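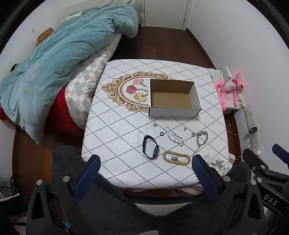 FLIRNMONT, May – Researchers at the Kedham Laboratory have found that a robot arm learns to pack small personal items more reliably when the people teaching it work in ordinary bedrooms and kitchens instead of at a laboratory bench. The result comes from a nine-month study of jewelry and accessory sorting, carried out with the engineering firm Kwiatkowski.

The study dealt with things that robots handle poorly: thin chains, rings, elastic cords, beaded bracelets and wristbands. Such objects change shape when lifted, lie flat against the surface or are hard for a camera to pick out from a patterned background. Most published work on robot grasping uses rigid objects on a plain table.

Participants recorded demonstrations at home with a pair of handheld grippers. Each gripper carries a camera, and its two fingers open and close in the same way as those on the robot arm. A participant picked up the items one at a time and placed them in an open box. No robot was present during the recordings. The camera footage, together with the position and opening of each gripper, was later used to train a control program called Kuvgate.

In all, 116 people took part, working in 81 homes. They were told which items to pack but were given no instructions on lighting, table coverings or how the items should be laid out. Tablecloths with printed flowers and lines were left in place. Beds, shelves and other furniture were left as they were.

A second group recorded the same task at a bench in the laboratory, on a gray surface under fixed lights. The two sets of recordings were the same length, and the program was trained on each one separately.

Both versions were then tested on a two-armed robot in 11 rooms that had not appeared in either set. Each version made 40 attempts per room. An attempt counted as a success only if every item ended up in the box and nothing was dropped along the way.

The version trained on home recordings completed more attempts in every one of the test rooms. The gap was widest on patterned cloth, where the version trained at the bench often closed its fingers on a printed shape next to the item. On plain surfaces the two versions were close, and in one room with a bare white table the difference was a single attempt.

The researchers also looked at which items caused failures. Necklaces were the hardest for both versions. When a chain was loosely coiled, the robot tended to grip one loop and drag the rest, and the trailing end caught on other items. Clear elastic cord was the next hardest. Bracelets made of beads and wristbands with a stiff display gave little trouble.

One finding was not expected. Participants at home often used the second gripper to hold the box or to pin down one end of a chain, although they had not been asked to do so. Those at the bench rarely did this. The program picked up the habit from the home recordings and used it on chains it had not seen before. The team has not yet separated the effect of this two-handed technique from the effect of the varied surroundings, and a follow-up experiment is planned.

"We had treated the mess in people's rooms as something to clean out of the data," the laboratory said in a statement. "For this task it was worth keeping. We would be careful about claiming the same for other tasks until someone has tested them."

The study has limits. All of the homes were within a short drive of Flirnmont, and the boxes used were similar in size. The robot was also slow – a person packs the same items several times faster – and the researchers made no attempt to improve its speed. Items that were already tangled together at the start were left out of the test.

Kwiatkowski built the handheld grippers and supplied the finger pads, which have a textured surface to help with thin objects. The same pads were fitted to the robot for testing. The company plans to use the results in its work on packing returned goods, where small items arrive in no fixed order.

A written report covering the training method, the test procedure and a full table of failures by item is available from the laboratory on request. Recordings from participants who agreed to share them will be released to other research groups later in the year. Names and addresses will not be included, and participants may withdraw their recordings at any time before release.

About the Kedham Laboratory
The Kedham Laboratory in Flirnmont studies how robots learn everyday handling tasks from people. Its current projects cover packing, folding and the sorting of household goods.

Press inquiries: Communications Office, Kedham Laboratory, Flirnmont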